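Making insoles in Grarkham

The workshop at Flistberg Insoles opens at 7, and by the time we arrive the owner has already finished a first pot of coffee. She started the business in a rented garage and now employs 3 people in a former dairy on the edge of Grarkham. Together they make 79 pairs of insoles in a normal week.

She did not plan on feet. "I was a baker," she says. "I stood on concrete for nine hours a day and by thirty-five I could hardly walk to the car." The insoles she was prescribed wore out in a few months, so she took a pair apart on the kitchen table and started asking suppliers for samples. Most did not write back. Cornidano, a cork dealer, sent a box.

The first pairs went to people she had worked with at the bakery. They were too hard. She softened the heel, and then a woman from the early shift told her the arch was in the wrong place. "She was right. It was in the right place for me and for no one else."

Orders now come mostly from people who stand at work: hairdressers, nurses, line cooks. November is the busiest month and Monday the worst day for email. Customers send an outline of each foot drawn on plain paper, and she asks them to draw it in the evening, when feet are a little larger. "People draw around their socks. Then I have to write back and ask again."

Prices are a sore point. A pair costs more than anything in the drugstore, and she hears about it. "I tell them to try the cheap ones first. If those work, good. Keep your money."

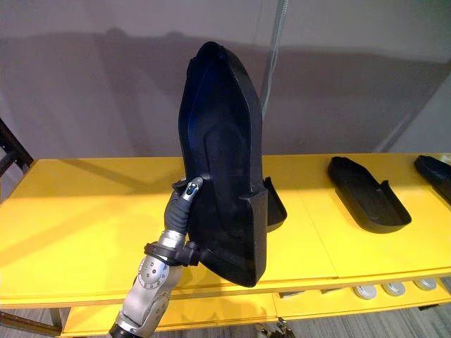

A black tray with a footbed-shaped hollow, held upright over a yellow table.

Last year a chain store, Paracha, asked for 700 pairs in 31 days. She said no after one night of thinking it over. The store wanted three sizes only, and she would have had to hire people she could not keep on afterward.

She still wears the second pair she ever made, in her gardening shoes. Asked if she misses baking, she says she makes bread on Sundays, sitting down for as much of it as she can.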